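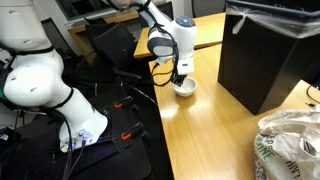 The night Jaten's arm stopped at bowl 200

If you were at the December open evening you will remember the long run we were so proud of: one arm, one bowl, pick it up, put it down, and do it all again until something gives. Well, something gave! We have finally got to the bottom of it, and it is such a good fault that Barbara Wilczyńska asked me to write it up properly for the newsletter.

Quick recap for newer members. Jaten is our name for the whole set-up, arm and gripper and the software Leszek wrote to drive them. The plan was to leave it lifting and lowering crockery for as long as it would go, with two people in the room at all times. We had a good feeling about it. It had done short runs for weeks without a grumble.

Lift 200 was where it went wrong. The gripper came down over the bowl as usual, closed, and reported that it was holding nothing. Leszek's program did what it was told to do in that case and opened the gripper again. By then the arm had already started up. The bowl rose a hand's width, dropped, rolled on its rim and went off the side of the table. Witold Baran caught it against his knee, which got a round of applause, and then a telling-off from Barbara, because he had leaned inside the taped line while the arm was still live.

She was quite right, and I'll come back to that.

We did the obvious things first. New pads on the fingers – no change. Slower approach – no change. A different bowl, and for one glorious afternoon we thought we had it, and then that one went on the floor too. The log was no help at first glance. It had 2031 lines in it for that evening and every one of them looked reasonable. Teodora Babić took it home on a memory stick and read the thing from end to end with a ruler under each line (I have the greatest admiration for this). She came back with line 1716. On that line the gripper's finger position simply wasn't there. The line before had it, the line after had it, and in between was a blank, which the program had read as zero, meaning fully closed, meaning nothing in the hand.

So why a blank? It was the cable! The gripper's lead runs down the outside of the arm and has to have a bit of slack in it near the wrist so the joint can turn. We had tied ours a touch too short. In most positions it was fine, but when the wrist swung round to come at the bowl from the far side, the lead was pulled just enough to shift the plug. It lost contact for a blink and then sat back again. Aniela Witkowska found it by holding the lead gently, with the arm powered down, while Leszek turned the wrist by hand and she watched a meter. The needle dipped every single time. There was a cheer you could have heard in Ultby.

The fix has two halves. Aniela has re-tied the lead with a proper loop at the wrist, and it goes through the full turn without tightening. Leszek has changed the program so that a missing reading counts as missing. If the gripper goes quiet the arm now stops where it is, keeps its grip and waits for a person. I'd argue the second half matters more, as leads will always work loose sooner or later.

Now, Witold's knee. A bowl is a cheap thing and a wrist isn't. Please, please let it fall. From now on the person nearest the stop button keeps a hand by it for the whole of a run and does nothing else, no tea, no notes, and the tape has moved out by 16 inches all round. If something drops, press stop, wait for the arm to settle, then go in. Barbara has put the new sheet up by the door and would like everyone to read it before their next session, old hands included.

The next long run is on 22 May 2018, and the Adamczyk twins have offered to bring cake. Teodora is keeping the log again. We are also hoping to borrow some heavier dishes from the Zirthorpe group, who have had dropouts of their own and want to compare notes on cable ties. If you have a drawer full of old bowls you don't mind seeing broken, bring them along!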